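4.2 Wrist-view contact gating

The planner described in Section 4.1 hands over a grasp pose and a fold axis for each carton flap. What happens in the last few centimeters is left to a separate module, which we call the gate. The gate reads only the wrist camera of the arm it serves and the finger opening reported by that arm, and it returns one of three states: clear, touching, or held. The bimanual controller (Hiebert) may not start a fold motion until the gate on the active side reports held.

We chose to keep the gate separate after early trials in December, when a single policy was trained to do both approach and fold. That policy folded well when the grasp was good. When the grasp was bad it folded anyway, and the flap was usually creased in the wrong place. Splitting the two let us retrain the gate in under an hour without touching the fold policy.

Thin cardboard edges are hard for the gate. Between the fingertips an edge covers only a small part of the wrist view, and both the fingers and the carton can throw shadows across it. Figure 6 gives wrist views from both of the cases we care about most, a pinched corner and a carton lying at an angle to the jaws, followed by views of the full cell. 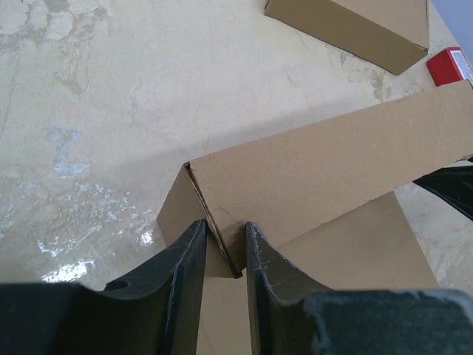
Figure 6. (a) Wrist view with a folded corner of the carton between the fingertips.

The training labels for the gate came from 800 short approach clips. Each clip was cut to end at the moment the annotator judged the state to have changed, and two annotators (Shirley Cormier and Dwight Fehr) labeled every clip independently. Where they disagreed by more than 14 frames the clip was dropped. We didn't try to reconcile those clips by discussion. In a small pilot, reconciled labels gave a gate that was slower to report held and no more accurate.

The input is a crop centered on the fingertips. We mask the finger bodies with a fixed template. The template is drawn once per arm and has to be redrawn if the camera mount is loosened. Scuffs on the finger surfaces were a problem at first -- the network picked up on pale abrasion marks close to the tips and treated them as an exposed cardboard edge. Masking removed most of these errors. What was left came from glare on the work surface, and we handled that with brightness augmentation during training.

Motion blur gets no special treatment. The gate runs on the latest wrist image, and if the sharpness score falls below a threshold it repeats its last state for up to three images. After that it falls back to clear and the controller holds position.

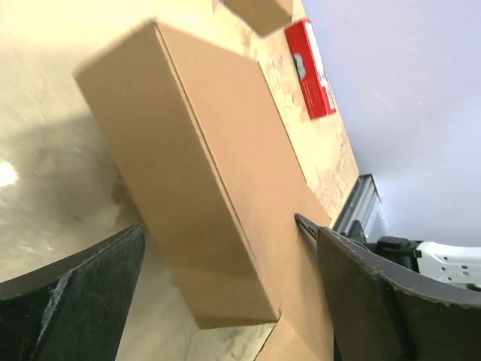 Why not use finger current alone to detect a grasp?
Current rises when the fingers close on anything, including each other, and a single layer of cardboard changes the reading too little to be separated from friction in the linkage. We log current and use it as a check on held, but it can't produce held by itself.

The two wrist gates share weights. Mirroring the image from one arm lets a single network serve both sides, and the mirrored clips double the training set. Viola Tedesco tested separate networks for left and right and found no gain that would justify the second set of weights. The finger templates are still kept separate, as wear differs between the two grippers.

At run time the states from both gates are passed to Hiebert along with a time stamp. Hiebert compares the stamps and discards any pair that is more than 450 milliseconds apart. This limit is loose. We had it tighter, but the wrist streams sometimes stall when the logger writes to disk, and a tight limit caused the arms to freeze mid-approach for no good reason.

A fixed camera covers the whole cell. It isn't used by the gate. The planner uses it to find the carton, estimate which panels are open, and keep both arms away from objects that aren't part of the task. Those objects are left on the table on purpose during evaluation: fruit in a tray, a ball, and small packages near the walls. The planner has no class names for them and treats anything outside the carton segment as an obstacle with a fixed margin.

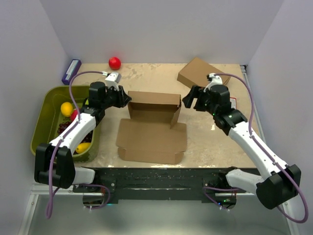

4.3 Arm assignment and recovery

Arm assignment is decided once per flap. For each candidate grasp the planner (Faneck) computes the reach cost for both arms, adds a penalty if the upper links would cross, and takes the cheaper option. The idle arm isn't sent home. It moves to a standby pose beside the carton with its jaws open, and this saves time on the flaps that need a second hand to hold the body still.

Standby poses took more tuning than we expected. If the idle gripper waits too high, it hides the far flap from the fixed camera. If it waits too low, it may catch a side panel when the active arm pulls. Petro Palamarchuk wrote a small tool, Clinero, that replays a logged trial and shows how much of the carton segment is hidden from the fixed camera at each step. We ran it on the existing logs and picked the lowest standby height that kept the hidden share small in most of them. The height is a constant in the current code. Making it depend on carton size would be a sensible next step.
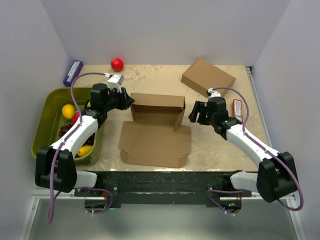
Clinero also gave us a simple way to find bad assignments. We searched the logs for steps where the planner switched arms on the same flap more than once. Nearly all of these were flaps lying close to the midline, where the two reach costs are almost equal and segmentation noise decides the result. We added a bonus for keeping the current arm, and repeated switching stopped showing up in later logs.

Recovery is kept short. If a gate drops from held to clear during a fold, the active arm stops, opens, backs off along its approach line, and asks the planner for a new grasp. The other arm stays where it is unless it is holding the carton body, in which case it keeps its grip until the new plan arrives. After two failed recoveries on the same flap the trial is ended and marked for review. Rhonda Beaudoin reviewed the marked trials and sorted them by cause, and her categories are the ones used in Section 5.

All modules run on one workstation. The training run reported in this paper used 4,000 steps with the optimizer settings given in the appendix.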